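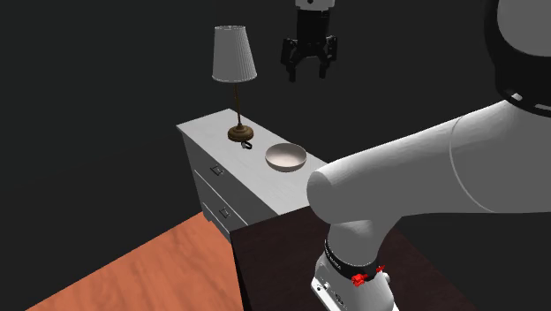

작성자 Adeel Bangash | 집 꾸미기·수리 게시판 | 월요일 오후 9:40 | 조회 197

중고 서랍장 서랍이 뻑뻑한데 양초 칠하면 진짜 괜찮아지나요?

안녕하세요, 눈팅만 하다가 처음 글 써봅니다. 지난달에 이사하면서 동네 중고 가게에서 흰색 서랍장을 하나 들였어요. 상표를 보니까 Haltden이라고 되어 있던데 검색해도 설명서가 안 나오더라고요. 몸통은 멀쩡하고 흠집도 거의 없어서 잘 샀다 싶었는데, 집에 와서 옷을 넣고 나니까 맨 위 서랍이 너무 안 열려요. 빈 채로 열면 그럭저럭 나오는데 티셔츠랑 청바지를 채우면 중간쯤에서 턱 걸립니다. 힘을 주면 서랍장 전체가 앞으로 딸려 나와요;; 아침마다 양말 한 켤레 꺼내려고 씨름하고 있어요.

레일은 금속이 아니고 나무 홈에 나무가 미끄러지는 옛날 방식이에요. 아래쪽 서랍은 괜찮고 유독 위쪽만 그래요. 장마 때문에 습기를 먹어서 그런가 싶기도 한데, 저희 집이 반지하라 7월에는 제습기를 틀어놔도 벽지가 눅눅하거든요. 어머니는 양초를 문지르라고 하시고, 회사 동료는 그러면 먼지가 붙어서 더 나빠진다고 WD-40을 뿌리라고 하네요. 서로 말이 다르니까 손을 못 대겠어요.

그리고 하나 더요. 손잡이도 좀 헐렁해요. 잡아당기면 덜그럭 소리가 나는데 안쪽에서 나사를 조이면 되는 건지, 아니면 손잡이를 아예 갈아야 하는지 궁금합니다. 전동 공구는 없고 드라이버랑 줄자 정도만 있어요. 사포는 사면 됩니다! 월세 사는 처지라 톱밥 날리는 작업은 베란다에서 해야 하고요. 경험 있으신 분들 조언 부탁드려요.

Rigoberto Sánchez
답변 채택됨 · 도움이 됐어요 2

나무 레일이면 WD-40은 뿌리지 마세요. 나무가 기름을 먹어서 얼룩이 생기고 옷에 냄새까지 배요. 제가 예전에 한번 그랬다가 겨울 스웨터에서 한 달 내내 정비소 냄새가 났습니다 ㅠㅠ 어머님 말씀이 맞아요. 양초 좋습니다. 다만 바로 칠하지 마시고 순서를 좀 지켜보세요.

일단 서랍을 완전히 빼서 뒤집어 보세요. 옷은 당연히 다 꺼내시고요. 바닥 양옆에 나무가 닿는 자리를 보면 어디가 걸리는지 금방 알 수 있어요. 쓸린 데는 반질반질하거나 색이 다르거든요. 그게 안 보이면 연필로 옆면을 쓱쓱 칠한 다음 서랍을 두어 번 넣었다 빼보세요. 연필 자국이 지워진 곳이 걸리는 자리예요. 저는 이 방법을 아버지한테 배웠는데 지금도 제일 많이 써먹습니다.

자리를 찾았으면 그 부분만 220방 사포로 살살 밀어주세요. 욕심내서 많이 밀면 나중에 건조해졌을 때 서랍이 헐거워져서 삐딱하게 들어가요. 여름에 뻑뻑하던 나무가 겨울에는 줄어드니까요. 조금 밀고 넣어보고, 또 조금 밀고 넣어보고. 귀찮아도 이게 맞아요. 가루는 마른 걸레로 닦고, 홈 안쪽은 안 쓰는 칫솔로 털어내시면 됩니다.
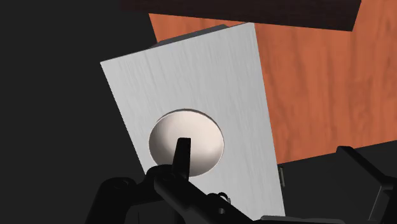

그다음이 양초인데 향초 말고 하얀 무향 양초로 하세요. 향초는 물러서 뭉치는 게 많더라고요. 서랍 쪽이랑 몸통 쪽 홈에 둘 다 문지르고, 서랍을 열 번쯤 여닫아서 펴주세요. 덩어리진 건 손톱으로 긁어내고요. 먼지 붙는다는 얘기는 너무 두껍게 발랐을 때 얘기예요. 얇게 바르면 일 년은 갑니다. 저는 문방구에서 1000원 주고 산 양초로 집 안 서랍을 다 했는데 아직도 반 넘게 남았어요 ㅎㅎ

아, 그리고 반지하라고 하셨죠. 서랍장을 벽에 딱 붙여 두셨으면 손가락 두 마디만 떼어 놓으세요. 뒤판이 젖으면 서랍을 아무리 밀어도 소용없습니다. 바닥 수평도 한번 보시고요. 장판이 한쪽으로 기울었으면 몸통이 마름모꼴로 틀어져서 위쪽 서랍부터 걸려요. 수평계가 없으면 휴대폰 앱으로도 충분합니다. 기운 쪽 다리 밑에 두꺼운 종이를 접어서 넣어보시고, 그것만으로 열리면 사포질은 안 하셔도 돼요!

손잡이는 서랍 안쪽에 나사 머리가 보이면 드라이버로 조이면 끝이에요. 조여도 헛돌면 나사 구멍이 넓어진 건데, 이쑤시개에 목공풀을 묻혀서 구멍에 꽂고 튀어나온 부분을 잘라낸 다음 하루 말리고 다시 박으세요. 이건 나사가 나무에 바로 박힌 손잡이일 때고요, 볼트가 판을 뚫고 나오는 방식이면 안쪽에 와셔를 하나 끼우시면 됩니다.

Jultier가구사랑
도움이 됐어요 2

윗분이 잘 써주셔서 저는 짧게만요. 저희 집에도 Haltden 서랍장이 있는데 (색은 다르고 진한 밤색이에요) 저도 똑같이 맨 위 칸이 말썽이었어요. 알고 보니 서랍 문제가 아니고 위에 올려둔 게 너무 무거웠던 거였어요. 텔레비전에 화분에 책까지 쌓아놨더니 상판이 가운데로 처져서 서랍 앞판을 누르고 있더라고요. 혹시 위에 뭐 올려두셨으면 다 치우고 한번 열어보세요. 돈도 안 들고 제일 빨라요.

손잡이를 교체하실 생각이면 구멍 간격부터 재세요. 나사 중심에서 중심까지요! 저는 눈대중으로 주문했다가 안 맞아서 반품했어요. 배송비가 손잡이값보다 더 나왔습니다. Arko에서 파는 게 종류가 많고 싼 편이고, Talpur는 묵직하니 예쁜데 나사가 짧아서 두꺼운 앞판에는 안 맞을 수 있어요. 앞판 두께도 같이 재두시면 편해요.

지나가는사람

그냥 버리고 새로 사세요. 요즘 볼레일 달린 거 얼마 안 해요. 저도 중고 고쳐 쓴다고 주말을 다 날렸는데 허리만 아팠음

Adeel Bangash (작성자)

답변 감사합니다! 방금 위에 있던 전자레인지랑 쌀통을 내려놓고 열어봤더니 훨씬 낫네요. 거기가 그렇게 무거울 줄은 몰랐어요. 그래도 끝에 가서 살짝 걸리는 건 남아 있어서 주말에 베란다에서 연필 칠하고 사포질 해보려고요. 손잡이는 안쪽 나사를 반 바퀴 돌리니까 조용해졌어요. 어머니한테는 양초가 맞았다고 벌써 전화드렸습니다 ㅎㅎ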